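Popular Music Since 1960 | Handouts | 3 comments | 10 shares

Week 6: the "lost album" story

Be wary of any record sold to you as lost. The Bostuno reissue of Lemieux's second LP claims 154 copies were pressed. No pressing-plant paperwork has been produced, and the number first turns up in the label's own sleeve notes, 30 years on. Later articles copy it.

Play side one before reading the notes. Does it still sound like a masterpiece?

For the seminar: find one claim in the notes with a source outside the label. 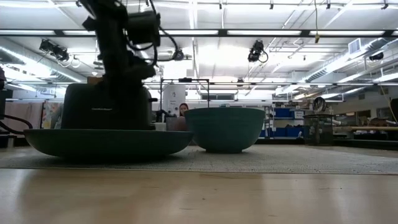 Photo: Nanora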